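Jiltis moves its teaching bench into simulation

At Jiltis, an operator teaches a robot to sort produce without touching the robot. The operator wears a hand controller, watches a rendered tabletop on a monitor, and moves a simulated arm through the task. Each run is stored as one demonstration. The current set holds 840 of them, recorded in March on software called Travska.

Telma Urrutia, who runs the program, keeps the virtual bench plain: dark planks, a few items, one light. Objects are placed at random before each run, and many start near the limit of the wrist view. The operator has to search for them, and the search is recorded along with the grasp.
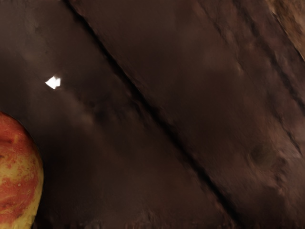 Wrist view in the simulated bench, with an apple at lower left.

Latency set the early limits. With the first controller, the delay between hand and arm came to 143 milliseconds, and operators overshot round items. The replacement brought it under 100. Urrutia's group then discarded 358 of the older runs and recorded the task again from the start.

Mixed items remain harder. A potato tolerates an off-center grip. Glass does not, and a bottle lying on its side has to be approached across its long axis. Operators are told to slow down before contact and to leave failed attempts in the recording if they recover within the same run.

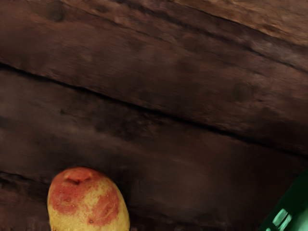 Guiding by hand

The second method, used on the physical Sarko arm, needs no controller. The operator holds the arm at the wrist and walks it through the motion while the joints log their positions. It gives cleaner paths near contact, but a session is tiring and yields fewer runs. Jiltis uses it for the last few inches of a grasp and takes the rest from simulation.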